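Borkeo Suppers
Jan 29, 2024

Right, a little thread about eating messy food at a desk, as several of you asked after last night's post and I have far too many opinions on it (sorry in advance, get a cup of tea).

We haven't got a dining table at the moment. Ours went when we moved into the flat in July, so the desk does everything: letters, mending, supper. Mostly that's fine! Shellfish night is where you need a bit of a plan.

First thing is the bowl for the empties. Get a proper deep one out before anybody sits down, or you end up with shells on saucers, in mugs, on the windowsill. I bought 4 white plastic ones from Barros years ago and they've outlived two sets of nice china.

Second thing, and I feel strongly about this, is a paper carrier bag. One that stands up by itself, opened out wide, right at the edge of the desk. I save all of mine and have 18 folded flat behind the fridge, which my sister thinks is excessive.

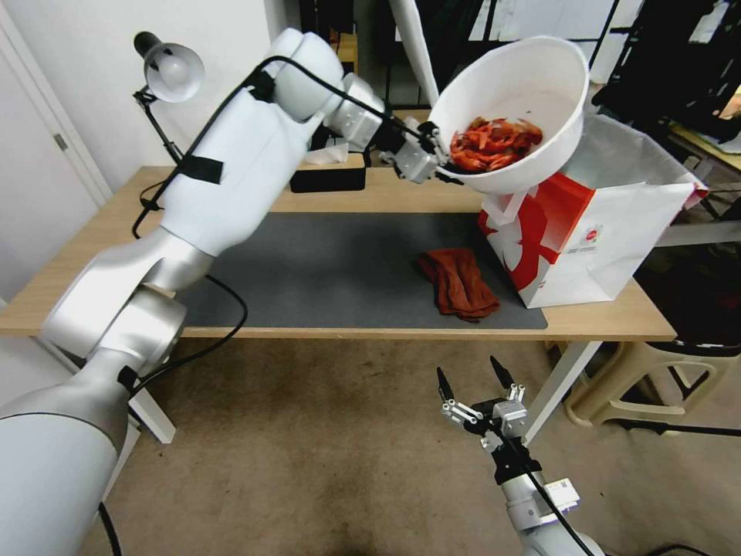 Bowl into bag, tissues at the back, cloth still in its heap on the mat.

Tip slowly and keep the bowl low, then tap the bottom. If you fling it, you'll be finding bits of leg in the carpet for a week (ask me how I know).

Do take the bag out the same evening, please. Straight to the outside bin. Ten minutes' laziness and the whole place smells like a harbour.

Cloth goes in a hot wash by itself, and the mat gets warm water with a drop of washing-up liquid. Lemon on your fingers afterwards, lovely.

Next time, crumble, and whether custard should ever be cold. I'll want to hear from all of you on that one!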